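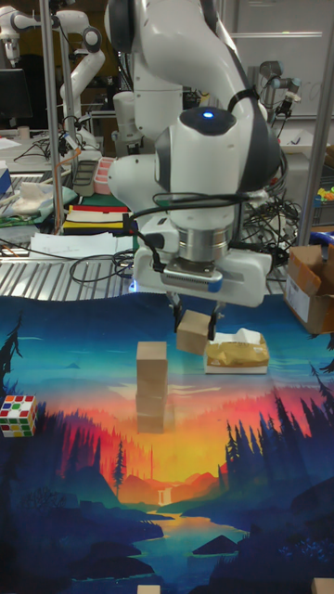
Landscape cloth on the activity table, with stacked blocks, tissues and puzzle cube

Dellness Learning Centers Staff Forum
Facilities and Furnishings > Shared Rooms
Topic: Table coverings in the Goto Room (Room 352)

namin_facilities
Posted 9:12 AM

Good morning, colleagues.

Facilities is revising the furnishing standard for shared rooms, and table coverings are the one section on which we do not yet have agreement. The current draft calls for a plain, light-colored cover on every activity table. The Goto Room uses the large printed cloth with the sunset sky, the pine trees and the river. Several of you have written to ask that it be kept, and others have asked that it be replaced. I would prefer to have both positions recorded in one place.

Comments will be accepted for 30 days. Please limit them to the cloth and the items kept on the table. Chairs and lighting have their own topics.

Nandini Amin
Facilities

rowan_k
Posted 9:40 AM

I wish to register support for replacing the cloth.

Our block exercises depend on participants being able to judge edges and distances. The blocks are tan and light brown. Against the dark blue at the top of the print they stand out very well. Against the red, orange and yellow bands they stand out much less, and participants who have low vision have raised this with me more than once. A plain cover in a single dark color would serve everyone. I would add that the draft's preference for a light color would be a mistake for the same reason.

eastwing_desk
Posted 10:05 AM

I respectfully disagree with the previous post.

The printed landscape gives instructors a shared vocabulary that a plain cover cannot. "Place the next block beside the waterfall" is understood at once by adults and children alike. "Place it a little left of the middle" is not. We have written our session notes around the river, the mountains and the two groups of trees, and those notes would need to be rewritten in full.

If contrast is the concern, painted blocks would be less costly than a new cover.

rowan_k
Posted 10:22 AM

Painted blocks chip. The Manalastas building tried them and returned to bare wood within a season. I accept the point about session notes.

t_overbrook
Posted 11:31 AM

May I raise a related matter? The cloth is only part of what makes the table crowded. There is a tissue box in gold packaging standing well inside the working area, close to the block stack. Tissues should of course be within reach, but a tall stack beside a soft box invites a fall each time someone pulls a tissue. I recommend that tissues be kept on the slatted metal surface behind the table, where the papers are.

The same applies to the open cardboard box at the right side. A lidded bin would be more suitable, and it could be labeled in the same manner as our other supplies.

namin_facilities
Posted 11:48 AM

Thank you. The draft standard does address containers. Section 2 asks that loose materials be returned to a closed bin at the end of each session. It does not say where the bin should stand during a session, and I will add a line.

I have no objection to moving the tissues, provided the new location can be reached from a seated position.

m_pell
Posted 1:15 PM

It cannot. I measured when we reviewed the room in March. A seated participant at the front of the table would have to stand and lean across the cloth to reach that surface, which presents a greater risk to the stack than the tissue box does now. Please leave the tissues on the table and move them toward a corner.

I would ask instead that the papers be filed. Loose sheets and the striped items next to them take up space that could be used for finished work.

t_overbrook
Posted 1:37 PM

I withdraw the suggestion about the metal surface. A corner of the table is acceptable.

eastwing_desk
Posted 1:52 PM

With regard to the striped items, please do not remove them before the spring groups have concluded. They are signed out to us.

I would also ask that the Rubik's cube remain at the left of the table. Participants who finish early pick it up without being told to, and the instructor is then free to continue with the others.

rowan_k
Posted 2:10 PM

No objection to the cube. My objection remains with the cloth. Would Facilities consider a compromise in which the landscape cloth is kept for conversation and story sessions, and a plain dark cover is laid over it for stacking and sorting?

eastwing_desk
Posted 2:26 PM

A second layer will slide on the first. I would want to see it tested before we agreed to it.

m_pell
Posted 2:44 PM

I share that concern. Any layer that shifts under a block stack will bring the stack down. If two covers are to be used, they should be exchanged, with the one not in use rolled on a tube. Folding leaves creases, and a cube-shaped block will rock on a crease.

namin_facilities
Posted 3:30 PM

I have reviewed the supply list with the above in mind. Amier offers a plain navy cover with a non-slip backing, item 900, in a size that fits the Goto Room table. I have requested one on approval.

The following will be entered in the draft for the time being:

The landscape cloth stays in the Goto Room for the remainder of the comment period.
Covers are to be exchanged, never layered, and stored rolled.
Tissues are to be kept at a corner of the table, away from any stack.
Open boxes are to be replaced with lidded bins as stock allows.
The Rubik's cube stays.

The question of which cover will be the default remains open. Rowan, please send me the remarks you received from participants with low vision, with names removed, so that they can be attached to the draft.

rowan_k
Posted 3:41 PM

I will send them this afternoon. I continue to favor the plain cover as the default.

eastwing_desk
Posted 4:03 PM

And I the landscape. Please let me know when the navy cover arrives, as I would like to be present when it is tried with a full stack.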